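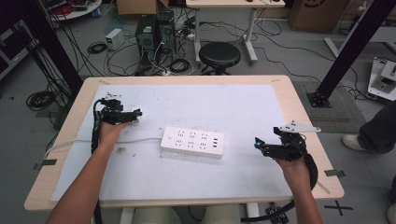
When I moved to the apartment in Pluldale, I had one good table and it had to serve for everything: eating, sewing, repairing the lamp, gluing the shoes. After two years the top looked like a map. So I started to learn how to protect a table which works every day, and how to bring back the one which is already tired. My first rule is to cover the middle before any work begins. A big white sheet, paper or foam board, is enough for most jobs, and it does not matter if a band of bare wood stays open along the edges. If you need electricity, put the power strip up on the sheet too, and let its cable go down over one side of the table, the side where you don't sit. On white you also find quickly the small screw which you dropped.

Home | Kitchen | Workshop | Cleaning | Sewing | Letters

Looking After a Table That Works Every Day
By Lucinda Wojcik, October

Print this page | E-mail to a friend

What to put on the table

Paper is good for dry work, for example cutting patterns or cleaning an old clock. Foam board is better when you press with a knife, but only for light cuts. For serious cutting you need a real cutting mat, and please check the mat from below before you put it down, because one grain of sand will make a scratch as long as your arm. For glue and paint I use baking paper from the kitchen. Most glues do not hold on it and you can peel the dry drops away the next morning.

Do not use newspaper under something damp. The ink goes through and stays in the wood. I have a headline on my old shelf, in mirror writing, and I can still read the word "potatoes."

Plastic tablecloths are a question of time. For one evening they are fine. If one lies there all summer, the soft plastic can stick to the varnish, and when you pull it off it takes the shine with it. If you like to have such a cloth always, put a thin cotton cloth between.

White rings

A white ring from a cup is moisture caught in the finish. It is not so bad as it looks. First wait one day, some rings go away alone. If it stays, lay a dry cotton cloth on the ring and press with a warm iron without steam, for a few seconds only, then lift and look. Repeat until the ring is weak. I was very afraid the first time and kept the iron too cold, so nothing happened for half an hour. Try first in a place which no guest will see, and do not do this on a table which has a value for your family.

Dark rings are another matter. There the water has gone into the wood itself, often together with iron from a can or a pot. You will have to sand, and probably you will have to sand the whole top, because one clean circle in an old table is more visible than the ring was.

Scratches

For a thin light scratch, rub with half a walnut (the nut, not the shell) and wait a few minutes, then wipe. It does not repair the wood, it only gives color and a little oil, but from a chair you don't see the scratch anymore. For deeper ones I use a wax stick from the hardware store. Buy it one tone darker than you think. Light wax in a dark table looks like a piece of cheese – I speak from experience.

Dents can sometimes be lifted. This is only for solid wood, never for veneer. Put two or three drops of water in the dent, leave them, then a damp cloth and the tip of the iron. The fibers drink and come up. If the wood is already broken at the dent, it will not come up, and you stop there.

Glue, wax and sticky labels

Candle wax: put ice cubes in a plastic bag on it, then push with an old plastic card, along the grain. Super glue: leave it alone until it is fully hard, then take small pieces with the same card. Nail polish remover will take the glue and your varnish as well. For sticky labels I use cooking oil on a cotton ball, ten minutes, then warm water with a drop of dish soap.

Oil for an oiled table

If your table is oiled and not varnished, give it new oil when water does not stand in drops anymore. For mine it is 4 times in a year, in a kitchen with a lot of cooking. A table in a quiet room needs less. Clean it in the evening, let it dry all night, and put the oil thinly in the morning with a cloth. After about 2 hours take away everything that the wood did not drink. People forget this part and then the table is sticky for weeks.

Important: cloths with linseed oil can start to burn by themselves when they lie crumpled. Spread them flat outside until they are stiff, or put them in a metal can with water and a lid. Do not throw them wet into the kitchen trash.

The legs

A table which moves when you write is usually only loose. Turn it over on a blanket and tighten all the bolts a little, going from one corner to the opposite one, and then again. If it still moves, the floor is guilty. A slice of cork under the short leg holds better than folded cardboard, and you can cut it with a kitchen knife.

From the letters

Iestyn Voyle from Tellside writes that he cleans his workbench with cold black tea and that his grandfather did the same. I tried it on an oak board. It made the color slightly warmer and it smelled nice, but on a light wood I would be careful, tea is also a stain.

Next month I write about drawers which do not want to close.

Print this page | E-mail to a friend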